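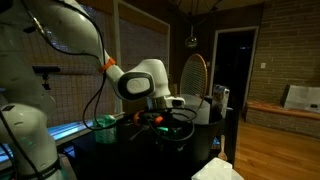
Cable snags, fault 527 and other ways to spoil an evening

I've had a few messages asking why the arm tips dried up after June, so let me get this one out of the way. The arm stopped dead halfway through lifting something out of a bucket, threw up fault 527 and refused to budge. I spent the best part of two evenings blaming the wrong thing, and I'd like to save you at least one of them.

On my controller (it's a Vinix, yours may number things differently) 527 means the arm has felt a force it wasn't expecting and has locked its joints. I knew that. What I did with the information was decide the load was too heavy, take half the stuff out of the bucket and run it again. It stopped in the same place. So I emptied the bucket completely, ran it a third time, and of course it stopped in the same place again, holding nothing at all.

It was a cable. A loop had dropped low, caught under the rim of the bucket and pulled tight as the wrist came up. The moment the arm stopped, it sagged back and the loop fell off the rim, so by the time I walked round to look there was nothing to see. I only found it by leaving the arm frozen and going in with a torch before I cleared the fault. That's tip number one, really, and the rest of the page is mostly me elaborating on it.

Look before you reset

When an arm stops by itself, it's showing you the problem, or at least the spot where the problem happened. Reset it and you've thrown that away. Press the emergency stop first so nothing can move while your face is near it, then have a proper look with a torch. Touch each cable lightly and see if any of them is tighter than its neighbours. Look at the rim of anything deep on the table. Write down which step of the program it stopped on, even if you think you'll remember (I never do).

Please don't reach into a stopped arm on the strength of it looking stopped. A program waiting on a sensor looks exactly the same as a program that has failed, and the first one may set off again with your hand in the gripper. Button in, every time. I've moved mine to the end of the table nearest the door, where I can get at it without leaning past anything.

How much slack?

Too little and the cable pulls at its plug when the wrist turns. Too much and it goes fishing. I used to leave great generous swags everywhere, on the theory that a loose cable can't be strained, and that's how I ended up with the bucket business.

What I do now is put the arm at its longest reach with the power to the joints off, or in hand-guiding mode if you have it, and tie the cables for that position with a hand's width to spare. Then I fold it up as small as it goes and see where the spare ends up. If it hangs below the gripper, it wants another tie. If it sits against the side of the arm, leave it alone. Then turn the wrist both ways as far as your program turns it, because a cable that behaves beautifully in one direction will often wrap itself round like a scarf in the other.

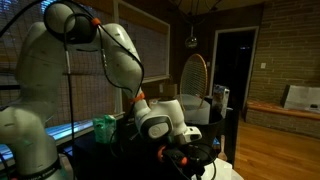 Cables down the outside of the upper link, and one long strand through a small white clip.

Ties and clips

Use bright ties. Orange is my favourite, as you can spot it in a dark room and you can tell straight away if one has slid or snapped. Don't haul them up until they bite into the cable. You want to be able to twist the cable a little under the tie with your fingers. Fix on the long straight parts and leave the joints free, and trim the tails flush — a cut tail will scratch you, and it'll hook the next cable along as well.

Clips are better than ties wherever you expect to change things about. I got a bag of the Skemora ones and they've held up well, though the sticky pads needed a good wipe down of the surface first and a night left alone before I hung any weight on them. Hook and loop strap does nicely for the fat bundles low down.

Clear the table by height

I used to tidy the table by what was in the way, meaning whatever was directly under the gripper. The trouble is that the cables swing out much wider than the gripper does. Tall things want to go to the back or off the table altogether. So do long handles, and anything with holes in it or strings across it that a loose end could poke through. A deep container with a wide rim is the worst, as I found out, and if the job needs one then bring the arm straight up out of it before you let it move sideways. I added one extra point to my program, above the bucket, and it costs me a second or two each go.

Tissues and cloths count too. They get dragged along and then they cover something.

Slow first run, lights on

After any change to the cables I run the whole program once at low speed with my hand by the button, and only then go up to 65 per cent, where it stays. I've never found a job at home that needed full speed. And put the big light on! Black cables over a black table in the evening are next to invisible, and I'm convinced I'd have seen that loop on the first night if I hadn't been working in the gloom.

Things I got wrong on the way

I raised the force limit. Don't. It did get the arm past the sticking point once, and it also gave the wrist plug a tug I could hear across the room. I put the limit back and ordered a new lead from Barajas, which took eight days to arrive.

I also updated the software in the middle of hunting for the fault, so for a while I had two things changed and no idea which of them mattered. One change at a time, and jot it down. I keep a cheap notebook from the Urkuvine shop next to the controller, and the counter on the screen goes at the top of each entry. It read 2939 on the night of the bucket.

Next time, gripper pads, and what to do when they go shiny.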